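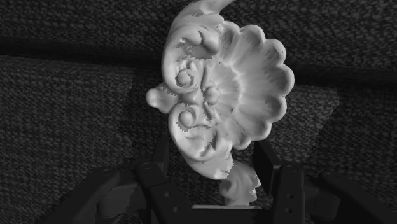
Old Newspapers & Paper > Sports Issues
Thread: Disbound baseball issue, is the missing outer margin a problem?

inkandrag
2024-04-09
I bought an issue of the Indmont Morning Record from a Flodier sale in March. It's No. 2304, and I wanted it for the report on the state league final, which is on page 9 with a full box score. I paid $55 plus shipping. The listing said "complete, disbound, very good."

It is complete. All the pages are there and the paper is supple and fairly white. But the outer margin has been trimmed so close that on page 9 the last letter of some lines is gone. The box score itself is fine. The spine has the usual little rough spots from being sewn into a volume, and those don't bother me.

Would you call that "very good"? I don't want to return it if this is normal for the title. I mostly collect earlier political papers and haven't bought many sports issues.

gallopingpress
Binders trimmed everything. The library sent a few months of papers out, the binder squared up the block and cut it, and if a sheet was folded a little off, the text on that sheet got cut too. You'll see it on one leaf and not the next. I'd keep it. The box score is what you bought it for.

Kaj Eyvindsson
I agree that it's common but not that it's "very good." If text is lost, the description should say so. I sell a few papers myself and I always write "close trimmed, touching text on p. whatever." It takes a minute to check. Write to Flodier and ask for a partial refund. They have been fair with me.

gallopingpress
A partial refund on a $55 paper because of a few letters? Come on. The grade is for the whole issue.

Kaj Eyvindsson
The grade is for the whole issue, yes, and page 9 is the reason anyone would buy this one. Trimming on the page with the shipping news I could live with.

rotogravure_ray
How are you storing it? With the margin gone, the edge of the print has no protection, so I wouldn't leave it folded in a drawer. I use the Tsuji folders, the large ones, with a sheet of stiff board behind. They hold up to 10 issues but I only put in one or two.

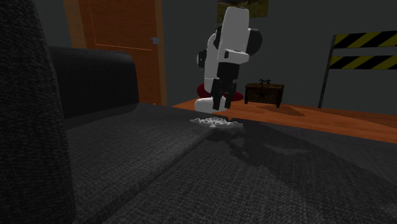 Light-colored ornament lying on the dark sofa.

inkandrag
Thanks, all. It's in the envelope it came in, between two boards. I'll look at the Tsuji folders. Do you store it opened flat or folded once?

rotogravure_ray
Flat if you have the space. If it was bound for most of its life it was stored flat, so the only fold is at the spine. A lot of dealers fold them across the middle to ship them, and then you get a horizontal fold it never had before. Did yours come folded?

inkandrag
Yes, folded once across the middle. It looks recent. There's no browning along it.

rotogravure_ray
Then open it out and leave it under a board with a bit of weight for a few weeks. Don't iron it. I've seen people suggest that and I wouldn't.

Pavithra Nambiar
I have the same issue, so I got it out to compare. Mine came from Sarkari's paper list a good while ago and it was never bound. It has the full margins, but it has a split along the fold and a mailing label on the front page, so I'd say the two copies are about equal. People forget that the ones that were never bound usually had a harder life.

On the text, the lines at the right of page 9 in my copy are complete. If you tell me which ones are cut on yours I can type out the missing letters for you. I keep a typed transcript in the folder with any paper that has losses, and it saves handling the original when I want to read it.

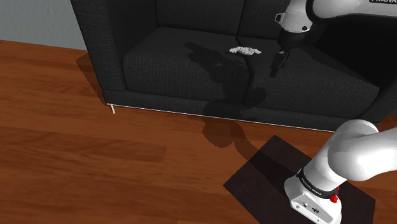 The other thing I noticed is that the box score and the report don't agree. The report gives the winning run to the shortstop and the box score gives it to the second baseman. I checked the next day's issue on microfilm and there's no correction. I'd like to know if yours reads the same way, as mine is marked "City Edition" under the title and they may have fixed it in a later printing.

inkandrag
That would be very kind, I'll send you a list tonight.

Mine doesn't say City Edition. There's nothing at all under the title but the date line. And I just checked – in mine both the report and the box score give the run to the second baseman.

Kaj Eyvindsson
Then you have a later edition, and it may well be the less common one. Libraries would usually bind whichever edition was delivered to them, so I wouldn't assume, but I don't remember seeing one without the City Edition line.

gallopingpress
Or it's the earlier one and they introduced the mistake when they reset it. You can't tell from one line.

Pavithra Nambiar
True. Compare the telegraph news on the front page. Mine has a short item at the bottom of the last column about a fire at a grain warehouse, stamped late in the evening. If yours doesn't have it, yours went to press first.

inkandrag
No warehouse fire. The bottom of my last column is an ad for stove polish.

gallopingpress
There you go.

Kaj Eyvindsson
Fair enough, I was wrong about the order. I'd still ask for the partial refund.

inkandrag
I'm going to keep it and not ask, but I did write to Flodier to let them know about the trimming so they can mention it next time. I'll post here if they have other issues from the same volume. Pavithra, the list is in your messages.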